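An afternoon at the Dratura open day

Feb 9, 2025

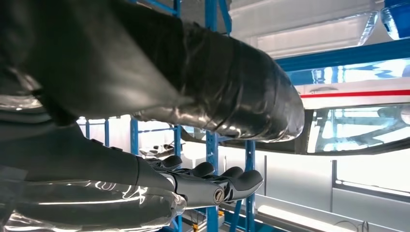

Gray fingers, blue shelving. One of the hands at Dratura, with the arm in its dark covering over it.

I have been trying to get into Dratura's building since September, when Najwa Mahasneh mentioned over lunch that they open the doors twice a year to anyone who puts their name on a list. I put my name on the list. I missed the fall one (flu, of course) and then spent the whole winter being slightly annoying about it to everyone I know. So you can imagine the mood I was in when the email finally came!

The drive is 2 hours from my place and the last part of it is all warehouses that look the same. I went past the gate, turned around in the lot of a tile wholesaler, and went past it again. Parisa Rahimi was at the door with a clipboard and a box of name stickers, and she told me I was doing better than the group before me.

They split us up so there were 13 of us going around together, a nice mix. A couple of high school teachers, a man who fixes elevators and asked by far the best questions, two students, a retired machinist with his daughter, and me with my notebook. Our guide was Ekene Ibrahim, who works on hands. Just hands! He has been doing that for years and he still talks about thumbs the way some people talk about their favorite band.

I had expected a polished showroom with a rope in front of everything. They took us straight into the working area with the tall shelves, where things sit in plastic and cables hang where somebody needed them that morning. I liked that so much more. You could see how the place gets used. There is a long white panel with a thin red stripe in the shelving that I kept staring at, and I never did get around to asking what it belongs to.

Most of our time went to the hands. If you only know robot hands from videos, the thing that gets you in person is how rounded everything is. Each finger is a row of links with smooth caps over the knuckles, and when they curl they bend at the joints pretty much where yours would. There's a small silver cap on the side at the base, with a ridged rim, that I wouldn't have noticed at all if the machinist hadn't leaned in and whistled at it.

Ekene ran his hand, which the team calls Plosik, through what he called the kitchen drawer. It's a tray full of everyday stuff: a wooden spoon, a roll of tape, a wet sponge, a set of keys, a paper cup. The spoon was easy. The tape took two tries. The paper cup is the one everybody should see, because the fingers closed so slowly that the whole room went quiet, and then the cup went up in the air without a dent in it and we all clapped like it was a circus. The keys did not go well. They slid out, went under the table, and one of the students crawled after them. Ekene was completely cheerful about it. He says keys are awful, they're a different shape every time you look at them, and he has a notebook page of ways that keys have beaten him.

The elevator man wanted to know how many times a hand can open and close before something wears out. Ekene said that depends a lot on what you ask it to hold, and then showed us a worn finger link from an older version. It was passed around. It weighed less than I thought it would.

Then Mahtab Soltani took over for the software part, which they call Toprak. I was worried about this bit, since my eyes glaze over fast, but she's a great explainer. She had us close our eyes and find a coin in a pocket, and then try to say out loud what our fingers had just done. Try it. I got as far as "um, I kind of felt for the edge" and stopped. She told us they had recorded 420 tries at picking up one plain mug, and that she can now tell from the first half second of a recording whether it's going to end badly.

We got a turn ourselves at the end. You put on a glove, and the hand across the bench copies you with a tiny delay. I picked up a sponge! I dropped the sponge! The daughter of the machinist stacked two blocks on her first go and was very gracious to the rest of us.

A few practical things if you want to go. Wear layers, the workshop is chilly and the meeting room is boiling. Bring your own lunch or plan on the vending machine. The parking lot fills early. There's a step up at the side entrance, but Parisa will open the big door if you ask. The list for the next one opened the same evening and had 215 names on it the last time I looked, so don't sit on it too long.

I'm going back in September if they'll have me. Ekene has promised another round with the keys, and I want to ask about that striped panel.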